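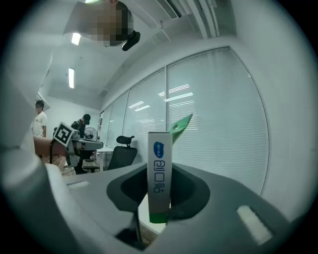 Can someone tell me why I'm meant to pay for a "travel health kit" before the Cidotholm trip in June? The organisers want 69 quid a head for a pouch from Cotine, and as far as I can tell from the list it's paracetamol, antiseptic wipes, a foil blanket and a whistle. I've walked that route twice with a narrow white box of plasters like the one in the photo, the sort with 创口贴 down the front and a green end, plus a strip of tablets, and came home with both feet. What am I missing?

Posted by mudlark_nk, 3/23/19

prusturley_pete wrote:
You're missing the bit where their insurance says everyone carries the same kit. I don't like it either but I'd sooner pay than argue at the start line.

mudlark_nk wrote:
Has anyone seen this insurance document? I asked twice and got a link to the Cotine shop.

Atinga Annie wrote:
I bought one last year. Zip went on the first day. The wipes were fine, I suppose. The plasters were rubbish and came off as soon as I sweated. Take your own whatever you decide.

M. Amegashie wrote:
Bit harsh. I help with the Prusturley leg and we do get people turning up with nothing at all. A foil blanket weighs next to nothing and I've seen one used properly. If you've already got the same bits at home, email Nana Kyei and ask for the waiver. It does exist.

prusturley_pete wrote:
First I've heard of a waiver. Where's that written down?

M. Amegashie wrote:
Page four of the entry pack, under parking.

mudlark_nk wrote:
Under parking. Right.

So 100 walkers at 69 each, and the opt-out is next to the bit on where to leave your car. I'm not accusing anyone, but I'd like to know what Cotine gives back to the event.

Atinga Annie wrote:
Probably a banner and some free whistles.

M. Amegashie wrote:
I don't see the accounts so I won't guess. I still think a blanket is worth having.

mudlark_nk wrote:
Fair enough, I'll buy a blanket. Not from them. Email sent to Nana, will post what comes back.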